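Two-arm cloth folding: is a fingertip camera worth paying for over a plain gripper?

Posted in Grippers and End Effectors

Soo-ah Ban
We have two small arms on a bench and we're trying to get them to fold clothes. At the moment both carry the plain Vallach parallel gripper that came with the kit. It works on towels and is hopeless on anything with stretch in it. The sales page for the Nimik pair says a camera at the fingertip "solves" fabric handling. I've read that sort of sentence before and ended up with a drawer full of things I don't use.

Has anyone run the two side by side on real clothing? I don't mean a stiff square of felt on a contrasting mat, which is what every demo seems to use. I'd also like to know whether the extra cables get in the way, as our arms already snag on their own wiring when they cross over. Our controller is the basic Trunovo one, if that matters.

Seon-mi Joo
Go for the cameras, you won't regret it. We put them on in February and everything got easier. Make sure you buy the longer cables.

A-yeong Ryu
I'd be more careful than that. We did run them side by side, same arms, same table, same pile of clothes, and the results were less exciting than the brochure.

We gave each set 50 attempts at one job: pick up a garment by its two top corners, pull the edge straight, fold once, let go. Plain grippers with a single overhead camera managed 48 on tea towels. With the fingertip cameras we got the same figure on the same towels, so for flat, light-coloured stuff you'd be paying for nothing.

Dark knits are where it changes, though I wouldn't say it's solved. The overhead camera can't tell one layer of black cloth from two, and the plain grippers kept taking hold of the wrong one. With a camera close to the fabric you at least stand a chance of finding the real edge. What it doesn't help with is anything further down the garment. You can have both corners held nicely and the top edge dead straight, and the rest is still doing as it pleases.

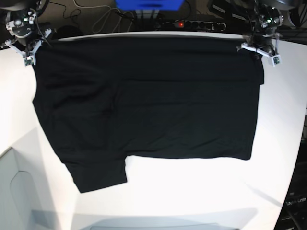
Seon-mi Joo says the lower half sorts itself out if you lift higher before laying the cloth down, and that hers needed no change to the grippers at all. I tried the higher lift. It helped on cotton. On knits the bottom swung about and landed somewhere different each time, so I've gone back to a low drag and a second grab.

A few practical points, as you asked.

Cables: yes, they're a nuisance. Run them up the back of the wrist and leave more slack than looks sensible. We broke 2 connectors before we did that, and Rajput, who sold us the set, wouldn't replace either of them.

Light: turn it down before you spend any money. A white table under strong lamps makes black cloth come out as a flat blob to the overhead camera. Changing the exposure got us further in one afternoon than the first fortnight with the new grippers.

Controller: the basic Trunovo will read both cameras, but ours started dropping pictures whenever both arms moved at full speed. It may be better with newer software – I haven't checked.

If it were my money I'd buy one fingertip camera, fit it to whichever arm makes the first grab, and see whether your failures are the kind it can fix. Write down why each attempt fails as well as whether it does. Half of ours were bad lifts, and no camera would have saved those.

Hye-jin Baek
Agree about the exposure. I'd add that grip force matters more than people let on. On thin jersey we had to bring ours down to 5 on the Vallach scale or it left a pinch mark, and then it slipped on anything heavier. Is there a setting that does both? I haven't found one.

Soo-ah Ban
Thanks, all. I'll try the lights first and get a price for a single camera. Does the Nimik bracket fit the Vallach wrist, or is that another adaptor?

A-yeong Ryu
Another adaptor, I'm afraid. The holes are close but they don't line up.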